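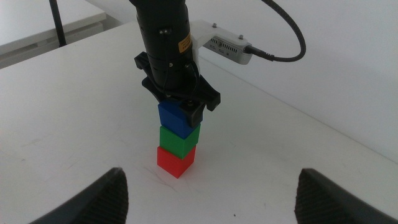 Siiri Toom wrote:
Ooh, chunky! I'd pick those over the fancy wooden ones any day. But are you really stopping at three? My lot would have built that and knocked it flat before I'd sat down.

pebbledash66 wrote:
Stopping at three for now, yes. For anyone who missed my moaning in the February thread, I've been trying to print a set of plain stacking cubes. No letters, no animals, no little pegs on top. Red, green and blue, all meant to be the same size, 42 mm on a side. You would think a cube was the easiest thing in the world to make. It's a box! I've binned more cubes than I care to admit.

The first lot had dead sharp edges and looked gorgeous but were horrible to hold, so these have a bit of a round on them. I kept it small. If you take too much off, the flat bit shrinks and the whole point of a cube is the flat bit.

What I want to know is whether people bother lining them up by colour order. I always start with red at the bottom, no idea why, it just feels heavier to me. Then I swap the other two about. 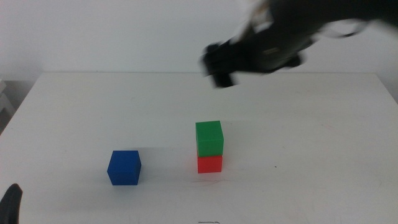 My other question is about weight. These are mostly air inside and they feel a touch light when you put one down, there's no nice clunk. I did think about leaving a hole in the bottom and filling it with sand, then sealing it, but I've got a feeling I'd be finding sand in the carpet until I retire. Has anyone done it and lived?

Laine Lūse wrote:
Don't do the sand. Just print them more solid. It takes ages and eats plastic but you get a cube that feels like a cube, and there's no hole to go wrong. Mine are done that way in Praletti matte and they're lovely and heavy.

Also, red at the bottom is wrong. Blue at the bottom, always. Dark colours go low down, same as you'd do with anything.

pebbledash66 wrote:
Wrong!! Blue goes on top, it's the sky.

Laine Lūse wrote:
By that logic green goes on the floor and red goes where exactly?

pebbledash66 wrote:
Under the grass. Lava.

Siiri Toom wrote:
I'm with the lava. Although I'd never have thought about it until you two started.

On the weight thing I disagree with Laine a bit, sorry. If these are ever going near small children then light is good. I've had a heavy block dropped on my bare foot from the height of a kitchen table and I said a word that got repeated at nursery.

gatepost_gail wrote:
Can I ask something boring? Do they stay put if you stack them a bit off? I made a set on the Sturneo setting everyone raves about and the tops came out ever so slightly domed. Two would stand. Put a third on and it did a slow spin and slid off like it was leaving a party. I sanded them on a bit of glass and it helped, but then one was shorter than the others and I had to sand the rest to match, and you can guess how that went. They're more like dice now.

pebbledash66 wrote:
Oh no, Gail! Yes, I had the domed tops as well, on the second lot. Mine was down to printing too hot, and I'd also been impatient and pulled them off the plate early. I'm fairly happy with how flat these are. I'm not a neat stacker by any means and I don't think you should need to be. A tower ought to forgive you a bit. If it only stands up when everything's perfectly square then it isn't much of a block.

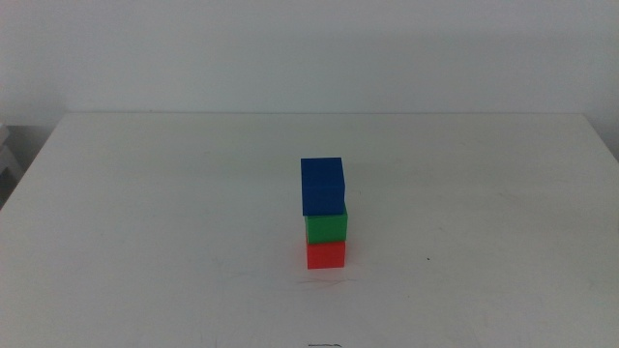

Laine Lūse wrote:
Fine, I'll give you that the bright colours work together. That green especially. Is it the Wogan one? I bought a reel of theirs and got more of a pea soup.

But I'd still argue about leaving the lines on. A quick rub with fine paper and you'd have a much nicer surface, and your friction would be more even too. You've gone to all that trouble over the edges and then left the faces as they came.

pebbledash66 wrote:
It's Prodau, the cheap one, end of a reel I had in the cupboard. I'm as surprised as you are.

As for sanding, no. I like the lines! They give you a bit of grip. I sanded one of the early blues to see and it went chalky and sad, and then it showed every fingerprint. Perhaps it's different with matte plastic. With mine I'd be sanding for a week to end up with something worse.

gatepost_gail wrote:
Seconding chalky and sad. You can bring the colour back a little with a wipe of oil, but then you've got an oily cube.

Siiri Toom wrote:
Can we see them apart? I always like to look at blocks separately before I decide on a colour, they change so much when they're piled up together. And what do you keep under them? My old table has marks all over it from the wooden set.

pebbledash66 wrote:
Course you can. And the white top's got its share of scuffs, so no judgement here about tables. I quite like a plain white surface for looking at colours, it's kinder to the blue.
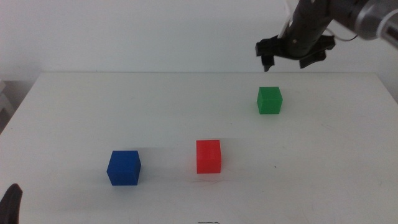

Blue, red and green, unstacked on the white top.

Siiri Toom wrote:
Right, I want the blue. Put me down for blue and I'll fight Laine for the green.

Laine Lūse wrote:
You can have the green. I want the file, so I can print them solid and put the blue at the bottom.

pebbledash66 wrote:
I'll send you the file tonight. What you do with it in your own home is between you and your conscience. Gail, do you want it too? I've put my temperature in the notes, try it before you get the sandpaper out again.

gatepost_gail wrote:
Yes please. I've got half a reel of yellow to use up, so that'll be the next argument.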